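January 5, 2024 – alterations bench

Job 2389, the gray wool coat for Zasedska. Lining out, sleeves off, and I have finally met the previous alteration, which was done in November by somebody with a grudge against seam allowance. There is a quarter inch left at the side seams. The ticket says "let out slightly." I admire the optimism.

Pressed a test strip from inside the hem with the iron on wool and a damp cloth. No shine. Pressed a second strip without the cloth because I never learn. Shine.

Thread: the Metine charcoal is a hair too blue in daylight and perfect under the shop lamps. The customer presumably goes outdoors. Switched to the darker Ghoneim spool and put the other one back in the drawer where it will fool me again in spring.

Plan for the side seams is to open them from armhole to hip, piece in a strip cut from the facing, and keep the join behind the pocket line. I have 26 inches of facing I can rob without anyone noticing, if I cut it straight. Chalked it twice. The lines did not agree with each other, so I chalked it a third time and believed that one.
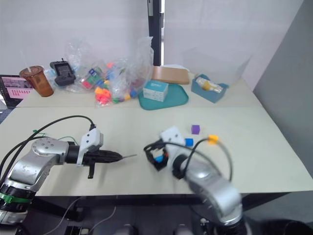

Darcy Katene read the page up to this point and wrote in the margin that the strip should go in on the same grain as the side panel or it will ripple by the second wearing, and that I should know this from the Rarkus blazers. I do know this from the Rarkus blazers. I was hoping the blazers were a special case.

So, recut on the grain. That costs me four inches and the join now lands just below the pocket, where I will have to steam it flat and hope for bulky scarves. Basted both sides by hand with long stitches. Left side hangs well on the form. Right side hangs like it has heard bad news – the armhole got stretched when the old stitching came out. Ran a line of stay tape around it and eased it back.

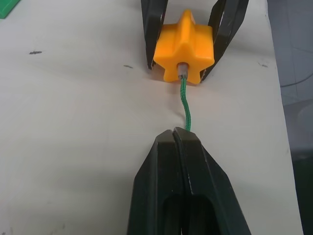

Sleeves go back in tomorrow, right one first while I still have patience. Ease is mostly at the back of the cap. Pins every half inch, and no driving it through the machine until it has been basted and tried on the form.

Charged 40 for the sides and 136 for the new lining. Bouchra thinks the first number is too low. She is right, but the ticket is already written.

Need before then: silk thread, beeswax, a size 9 needle that isn't bent.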